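The Dropped Grasp Problem: Questions I Keep Getting

I posted my notes on the Tustau gripper fault back in March, and my inbox has been busy ever since (thank you!). Most of you ask the same handful of things, so I've put the answers in one place.

What was the fault, in plain words?

The gripper let go when it shouldn't have. It would close on an object in the basket, report a good grip, start the lift, and then the fingers would relax for a split second and the thing would fall. The log said "grasp OK" the whole time, and that's what drove me up the wall.

How often did it happen?

I ran 183 picks with soft objects and got 21 drops. With hard plastic parts I got none at all, so for a while I blamed the objects. Bad call on my part -- I lost a whole weekend to trying different finger pads.

So what was causing it?

The cable. Mine runs down the forearm in loops, tied off as it goes, and one of the ties was way too tight. Every time the wrist turned past a certain angle, the cable got pinched and the gripper lost its signal for a moment. Soft objects just happened to be the ones I was picking with the wrist turned. Sigh. 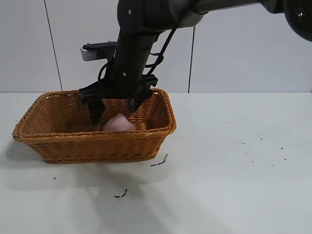 I only caught it by holding the arm at the pick pose and turning the wrist one degree at a time with the signal up on my laptop. At 85 degrees the line went flat. Back it off a little and it came right back.

Why didn't the controller throw an error?

Because the dropout was shorter than the timeout in the Ovivel driver. Mine was set to wait longer than the gripper needed to open, so by the time anything would have complained, the signal was back. I've turned the timeout way down and now it stops the arm and yells at me, which I much prefer.

Is this a safety issue?

If you're lifting light, squishy stuff over a table, not much of one. If you're lifting anything heavy or sharp, yes, treat it like one! Stop using the arm until you've checked the cable, and cut the power before you put your hands anywhere near the fingers. I got pinched once by a gripper that "woke up" on me, and once was plenty.

Do I need to buy a new cable?

Maybe. I swapped mine for the Allberg flex cable, but I loosened the tie first and ran 12 more picks on the old one with no drops. That's a tiny test, so I replaced it anyway.

Will you do the same write-up for the Mathew wrist?

I'd like to, once I get my hands on one. If you have logs from yours, send them over -- raw files are fine, and please tell me how you routed the cable.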